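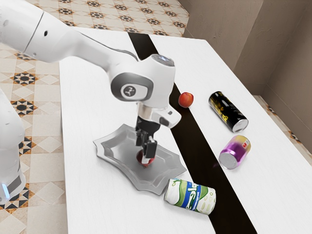
When may a result obtained in simulation be reported as evidence that a handling task is ready for trial on a physical arm?

Once the simulated task has been run under the written conditions in Section 4 of the Brorkstead practice guide, with every failed attempt kept in the record, and once a named reviewer who did not build the task has signed the summary sheet. A result that meets these terms may be cited in support of a request for trial. It does not replace the request, and it does not replace the risk assessment that the site must carry out for its own equipment.

The revised guide was issued to members on Tuesday, April 14, 2020. It applies to pick-and-place work on tabletops, including the handling of fruit, drink cans, trays and similar household goods. Work on mobile bases and work in which a person shares the table with a moving arm are covered by separate guidance and are unchanged.

Members asked for firmer wording on three matters, and the revision deals with each of them.

The first is the starting layout. Earlier text asked only that objects be "varied between runs." Teams read this in different ways, and summaries from different sites could not be compared. The guide now asks that the position and resting pose of every object be drawn fresh for each run from a stated range, and that the range be printed in the summary. Objects that are not part of the task should be left on the table in a fair share of runs. A can lying on its side is a different problem from a can standing upright, and the two should be reported on separate lines. Where the surface carries stripes, patterns or strong changes in color, these should be noted, as they can affect camera-based methods.

The second is the meaning of a successful grasp. Closing the fingers on an object is a stage in the task and may be logged as such, but it is to be counted as a grasp only when the object has been lifted clear of its support and held for the period named in the test plan. Placement is scored on its own. A team that reports one combined figure for grasping and placing will be asked to divide it before the sheet is accepted.

The third is contact settings. Friction, object mass and gripper force have a large effect on simulated results, especially with smooth, rounded items. The values used must be listed, together with a short note on where they came from. Measured values are preferred. Where a value has been estimated, the sheet should say so plainly – reviewers will not reject a summary on that ground alone.

The minimum number of runs for a single task has been set at 800. In the review that led to the revision, the working group read 1493 run records submitted through the Loro exchange and found that 27 lacked a random seed, so that the runs could not be repeated. The seed is now a required entry. Records without one may be kept for a team's own use but should be left out of the totals.

"A reader at another site should be able to take the sheet, set up the same task and see the same thing happen," said Rocío Domínguez, who led the working group. "Most of the changes come back to that. The guide asks for more writing than before, and we have tried to keep the forms short."

Rendered images may be included in a summary to show the layout of a task. They must be labeled as rendered in the caption or on the sheet itself, and they should come from the same version of the task that produced the figures. Images prepared with different lighting or different objects for display purposes belong in an appendix.

Members using the Skasusel or Meléndez templates do not need to change their file format. Updated cover pages for both are on the members' page. Summaries already under review will be completed under the former text, and the new terms will apply to all sheets received from the first working day of June.

Questions on scope and wording should be sent in writing to Hortensia Cisternas at the Brorkstead standards desk. Replies of general interest will be printed in a later issue with the sender's name removed.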